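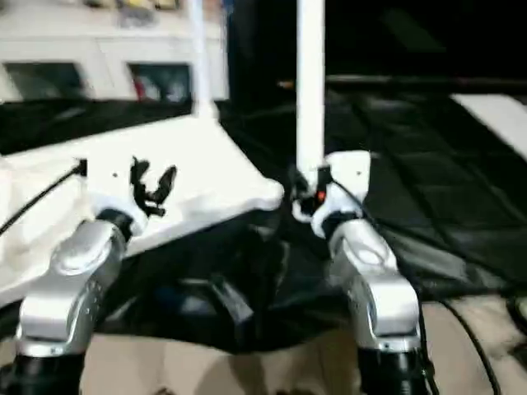

**Korkent releases Eneo 4, with joint planning for two-arm work around cloth and panels**

GRERKUM, March — Korkent today released Eneo 4, a new version of its motion planning and control software for two-arm robots. The release is available to all current license holders at no added cost.

The main change is in how Eneo plans for a pair of arms. Earlier versions planned each arm separately and then checked the two paths against each other. When the paths conflicted, one arm waited. Eneo 4 treats both arms as a single system and searches for one motion that keeps them clear of each other and of fixed objects such as poles, boards and cabinets.

Korkent tested the planner on 2,451 recorded tasks from its lab in Grerkum. Eneo 4 found a usable plan for 2,293 of them within the time limit. The previous version, run on the same tasks with the same limit, found 1,393. Most of the remaining failures were tasks in which a large flat part blocked the cameras' view of one gripper. Korkent plans to work on those cases next.

The release also changes how Eneo handles soft materials. Fabric, padding and loose cable are now kept in a separate layer of the scene model. An operator can mark each one as safe to touch, safe to push, or off limits. In earlier versions anything the cameras picked up was treated as solid, and the arms would often stop short of a fold of cloth they could have brushed past.

Other changes in Eneo 4:

- Contact limits can be set per gripper and changed while a task is running.
- The perception module estimates the edges of plain white or black surfaces using depth and outline together.
- Arm cables are included in collision checks. Cable length and attachment points are entered once during setup.
- Log files now store the plan that was chosen along with those that were rejected, and the reason for each rejection.
- The replay tool opens logs from Eneo 3 without conversion.

Strebel, which builds display stands and exhibit furniture, has used a test version of the software since January. Its engineers ran 2,000 cycles of a panel placement task and sent the logs to Korkent. Several fixes in the final release came from that work, including a change to how the arms slow down before contact — the old setting was too cautious for light panels.

Eneo 4 runs on the same hardware as Eneo 3. Existing task files will load, but tasks that use two arms need to be planned again before they are run. Korkent recommends doing this at reduced speed the first time. A migration guide is included with the installer.

Support for Eneo 3 will continue through December. License holders can download the new version from their account page.

**About Korkent**

Korkent develops control and planning software for robot arms used in assembly, packing and research. The company is based in Grerkum.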